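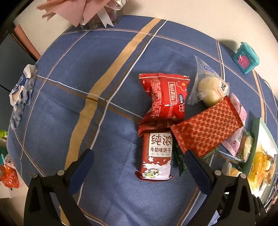 News > Newsletter > Summer round-up

29 Jul 2018 - posted by the editor

The Steltby clinic vote, and what comes next

Well, it went through. After a spring of letters, leaflets and some fairly bad-tempered evenings at the town hall, the council has voted to keep the walk-in clinic at Steltby open and to put money into it as well. I had a bet with my sister that they'd put it off until after the holidays, so I now owe her a curry, and I've never been so pleased to lose.

If you've missed all this (lucky you), the plan back in February was to close Steltby and send everyone over to the hospital at Plillamthorpe. That's fine if you drive. If you don't, it's two buses, and the second one stops running at teatime. My neighbour's little boy had croup in the winter and she still goes a bit pale when she talks about that road in the dark.

The petition closed with 3935 names on it. The council only has to hold a debate once you get past 1000, and I remember thinking even that was a stretch when we were stuck on 849 for what felt like weeks. Then the schools went back after half term, the sheets went round at the gates and off it went. Thank you to everybody who signed, and to everybody who stood outside the Co-op in that sleet asking people to.

The vote itself was closer than I'd have liked. Eight councillors were against, mostly from the far side of the river, and I do have some sympathy - their own surgery has been short of a nurse for ages and they wanted to know why the cash wasn't going there. It's a fair question and I didn't think the answer they got was much good.

So what have we won? The clinic keeps its present hours until next spring at least. Flu jabs will be done there again this autumn, which they weren't last year, and there's talk of a baby weighing session too, though I wouldn't put that in the diary yet. The building work (roof, ramp, new front door) has gone to Rønning, the same firm that did the library, so expect scaffolding and a lot of cones.

The booking system is changing as well. It's called Muvulell and it's meant to let you make an appointment from your phone. I've had a go and got as far as my date of birth before it threw me out - twice! You can still ring or walk in, and the council has said in writing that this won't change. I've kept my copy of the letter.

Next up is the bus. There's no point having a ramp if people can't get to the bottom of it, and the timetable is up for review in the autumn. I'll put the dates in the next newsletter once I have them.

Contact us | © 2018 Steltby Newsletter | Back to top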